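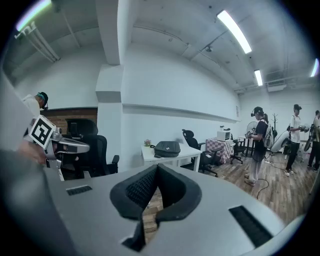
Pre-release checklist, Linurach 4X campaign build, March pass. Scope is save integrity, turn processing and trade route logic on the three shipped maps: Gralonis, Trandus and the tutorial island. Multiplayer items assume voice is on, and a small headset is enough for the audio checks in section 4. Comments are by Gil-soo Do unless initialed otherwise. Status is Pass, Fail or Hold.

1. Save and load

1.1 Manual save at turn 1, reload, compare treasury and unit list. Pass.
1.2 Autosave at turn 50 with all rivals alive. Pass. Load time is longer on Trandus but within limits.
1.3 Save during an open trade dialog. Fail. The pending offer is dropped on reload and the goods are not returned to the warehouse. Logged as 154.
1.4 Load a save from the previous build. Hold. The converter is not in this branch.

2. Turn processing

2.1 End turn with no orders given. Pass.
2.2 End turn with maximum orders queued (limit is 3000 per player). Pass. The progress bar sits at the same point for several seconds, then jumps. Cosmetic.
2.3 Rival declares war in the same turn that a treaty is signed. Fail. Both events fire and the map shows the province as allied and hostile. The treaty should resolve first – see the order table in the design notes.
2.4 Capital captured while a fleet is at sea. Pass. Fleet reverts to the nearest port as specified.

3. Trade and production

3.1 Route across a blockaded strait. Pass after the fix to path cost.
3.2 Timber price after up to 14 turns of oversupply. Pass. The floor price holds.
3.3 Steel mill with coal but no iron. Pass, although the tooltip still reads "No coal." String needs changing.
3.4 Subsidy slider at zero. Hold. Venkataraman rules variant only, not enabled here.

4. Multiplayer and audio

4.1 Host leaves during the diplomacy phase. Pass. Host role moves to the next player in the lobby list.
4.2 Voice chat during end turn. Pass. Slight clipping when the battle music starts.
4.3 Mute persists after rejoin. Fail. Setting is reset to on.
4.4 Alert sounds at lowest volume. Pass.

Release blockers: 1.3 and 2.3. Item 4.3 can go in the first patch. Rerun all of section 2 after any change to event order, Gralonis map first.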